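Gallery / Counter and Takeout / Supplies

Takeout Drinks: Cups, Lids, Straws and Bags

18/01/2024 by Pietrzak

This gallery page is for the drinks side of a takeout order. The food side has its own page, with the trays and the soup tubs. The notes come first, one for each item, and the pictures follow them. The notes were written for the counter at Momley in Ovasthorpe, and a few things in them only apply to a counter of that size. A bigger shop will have more room and will probably keep hot and cold supplies apart. At Momley they share one shelf.

Paper cups

Cups stay nested until they are needed. A tall stack leans after a while, so we keep it short on the table and leave the rest in the sleeve under the counter. Take the cup from the end of the stack by the outside wall. If two come up together, twist them a little and they part. Pulling straight up tends to bend the lip, and a cup with a bent lip will not take a lid properly.

We buy paper cups in cartons of 2,000 from Prolta. One carton lasts through most of the winter. July is different, when nearly all the drinks go out cold and the paper cups hardly move.

Lids

Black lids show dust more than white ones do. They also show fingerprints. They still look better on the counter, and customers seem to like them. Keep them in a low stack close to the cups, and wipe the table under them at the end of the shift.

Press the lid down at the side away from you, then run a thumb around both edges to the front. Check the seam of the cup. The drinking hole should sit opposite the seam. Most drips down the side of a cup that come back to us as complaints are a seam and a hole lined up together.

There are two lid sizes in the building and they look nearly the same when they are not side by side. The size is molded into the top in small figures. Read it before opening a new sleeve of lids and putting them out.

Straws

Wrapped straws only. They go upright in a round holder, and they will spread out over the top whichever way they are put in. A full holder is harder to pull one straw from than a holder that is two-thirds full. We tried a flat tray for 8 weeks and went back to the upright holder, mainly because the tray took up the space where the bags go.

One straw for each cold drink, laid on top of the napkins in the bag. Do not push it down the side, where it gets missed. Straws are not added to hot drinks unless the customer asks.

Sleeves

A sleeve goes on a hot cup before the cup is filled. They arrive flat and need a squeeze at both folds to open. We open 20 or so at the start of the morning and leave them in a pile. Opened sleeves are light and get knocked about, so put them toward the back of the table, out of the way of the pouring.

Napkins

Two per drink, four for a family order. Loose paper napkins are cheaper than the banded packs and take a second longer to pick up. Square the stack when you pass it. Napkins go in the bag last, on top of everything except the straw.

Bags

Plain brown bags are for everyday orders. Printed gift bags with handles cost more, and we keep them for gift orders and for the holiday weeks. The rope handles are comfortable to carry but they flop over the opening while the bag is being packed. Fold them outward first.

Open the bag fully and push the base flat with a hand inside. Two cups fit side by side in most gift bags. Anything over two should go in a carrier first. Set the heavier cup in before the lighter one, and do not fold the top of the bag down over a hot lid.

Bags that have been creased at the top in storage are fine to use. Bags with a torn handle hole are not. Put those aside for carrying paper waste.

Laying out the table

The order we use is napkins, bag, cups, straws, all along the back, with the lids closer in. Sleeves go at the end. It is not the order in which things are used. It came from trying a few and seeing which one left the most clear space in the middle. Anyone left-handed can reverse it.

A pale tabletop is easier to keep clean than a dark one. Coffee rings show right away and get wiped right away. Allow 15 minutes to set the table up from bare, including bringing up the cups.

Pictures

There are two pictures on this page. The first is a close one, taken at a rim. The second takes in the table, with the printed bag in the row at the back and the black lids set out in front of the straws.

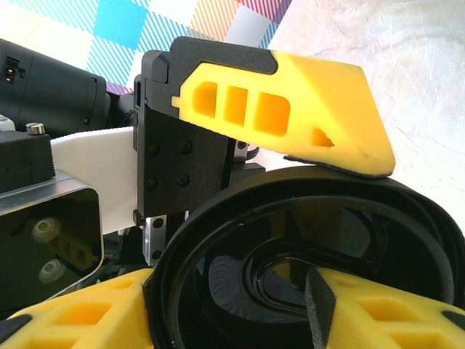

From the rim to the whole table:

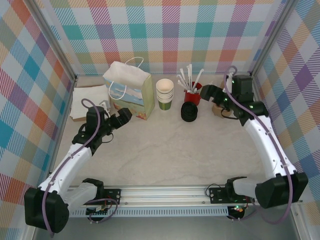

Restocking

Check the cups and the lids together. Running out of one makes the other useless, and it has happened twice that we had a full carton of cups and no lids to fit them. Write the lid size on the order sheet as well as the item number. Prolta sells both sizes under names that differ by one letter.

Straws and napkins can be ordered at any time and keep well in a dry cupboard. Gift bags should be ordered early. The sky print has sold out before the holidays two years in a row, and the replacement print had shorter handles that did not suit a tall cup.

Opened sleeves of cups go back under the counter with the open end folded over. Lids are covered at closing. The straw holder is emptied and washed once a week, then dried fully before the straws go back in.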